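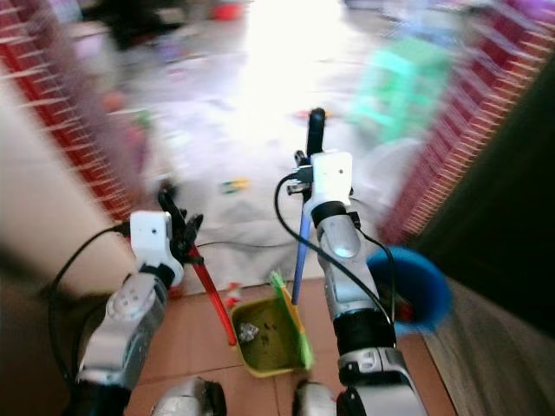 Recogedor amarillo, con un mango rojo a la izquierda y uno azul a la derecha.

Dendo: diario de lecturas en voz alta en educación infantil

LÉEME, versión 1.2

Qué es

Dendo reúne 453 fichas de lectura en voz alta escritas por las maestras y los maestros de la escuela infantil Dastcombe, con grupos de tres, cuatro y cinco años. Cada ficha corresponde a una sesión: qué libro se leyó, en qué lengua, cuánto duró, qué preguntaron los niños y qué pasó con la historia después (si la pidieron otra vez, si apareció en el juego, si acabó pintada en una pared de papel continuo). ¡Es un material precioso de leer! Hay fichas de dos líneas y fichas que parecen un cuento dentro del cuento, y las hemos dejado tal cual.

Empezó como un cuaderno de espiral que Divina Padilla tenía junto a la alfombra. Lo pasamos a hoja de cálculo cuando otras aulas quisieron hacer lo mismo, y de ahí salió el formato actual.

Contenido de la carpeta

fichas.csv — la tabla principal, una fila por sesión
libros.csv — los 99 títulos leídos, con autoría, editorial y lengua
preguntas.txt — las preguntas de los niños, una por línea, con el identificador de la ficha
plantilla.pdf — la hoja en blanco, por si queréis imprimirla
CAMBIOS.txt — historial de versiones

Los ficheros de texto están en UTF-8 y el separador de los CSV es el punto y coma. Si abrís la tabla con un doble clic y las tildes salen raras, importadla desde el menú de datos y elegid la codificación a mano.

Campos de fichas.csv

id: número de ficha. No es correlativo, hay huecos donde retiramos duplicados.
aula: tres, cuatro o cinco, según la edad del grupo.
libro_id: enlaza con libros.csv.
lengua: lengua en la que se leyó, que a veces no es la del libro impreso.
minutos: duración anotada por quien leía.
momento: llegada, asamblea, después de comer, despedida.
relectura: sí o no.
lee: docente, familia o criatura mayor de visita.
notas: texto libre.

El campo momento es nuestro favorito. La misma historia a las 9:15 y después de comer parece otra, y en las notas se ve muy bien: por la mañana interrumpen muchísimo y por la tarde escuchan tumbados, y algunos piden la página anterior en voz baja.

Cómo se recogió

Quien leía rellenaba la hoja al terminar, casi siempre antes del recreo. Humaira Sial diseñó la plantilla y preparó una pequeña guía de estilo para las notas: frases cortas, palabras textuales de los niños entre comillas y nada de valoraciones sobre criaturas concretas. La transcripción se hizo con Perrin, nuestro formulario interno, que obliga a escoger el libro de una lista y así evita tener el mismo título escrito de cuatro maneras.

De todas las fichas, 368 llevan notas. Las demás tienen solo los campos cerrados. El aula de tres años es la que deja más notas en blanco y se entiende perfectamente: cerrar el libro y poner abrigos a la vez no deja mucha mano libre.

Las sesiones van de octubre a mayo. En marzo hay un salto en el aula de cinco, que estuvo con el proyecto de teatro y leyó guiones propios. Esos guiones no están incluidos.

Privacidad

No hay nombres de niños ni de familias. En las notas los sustituimos por «N» y, cuando hablan dos en la misma frase, por «N1» y «N2». Ikechukwu Isah revisó el texto libre entero, línea a línea, y quitó también apodos, nombres de hermanos y de mascotas. Si aun así encontráis algo que identifique a alguien, escribidnos y lo retiramos en la siguiente versión.

Para qué puede servir

Nos haría mucha ilusión verlo en manos de equipos de infantil que quieran comparar sus propias rutinas de lectura, o de estudiantes de magisterio que necesiten ejemplos reales de preguntas infantiles. preguntas.txt funciona de maravilla en una sesión de formación: se reparte un puñado, se adivina el libro y se discute un buen rato. Mafalda Valente lo usa así en sus talleres y siempre se queda sin tiempo.

Para qué no sirve

No mide comprensión lectora ni vocabulario. Tampoco permite comparar aulas entre sí, ya que cada docente anota a su manera y elige sus libros. La duración es orientativa: hay quien mira el reloj y hay quien redondea a cinco.

Problemas conocidos

La ficha 100 aparece con lengua vacía. Se leyó alternando dos lenguas y el formulario no lo admitía entonces. Ahora existe el valor «varias», pero esa fila está sin corregir.
Algunos álbumes sin palabras figuran con la lengua de quien los contó.
En relectura, «no» puede querer decir que nadie lo recordaba.
Dos ediciones de un mismo título de canciones comparten libro_id. Se separarán en la 1.3.

Cómo contribuir

Si vuestra escuela usa la plantilla y queréis sumar fichas, mandad el CSV con los mismos campos y una línea sobre el grupo (edad y lenguas del aula). Las propuestas de campos nuevos también son bienvenidas — Bello Ojo ya tiene medio preparado uno para anotar quién eligió el libro, y tenemos muchas ganas de probarlo.

Licencia y cita

Uso libre con fines educativos, citando la fuente. No se permite la reventa. Forma sugerida: Padilla, D., Sial, H., Isah, I. y Ojo, B. Dendo: diario de lecturas en voz alta en educación infantil, versión 1.2. Escuela infantil Dastcombe.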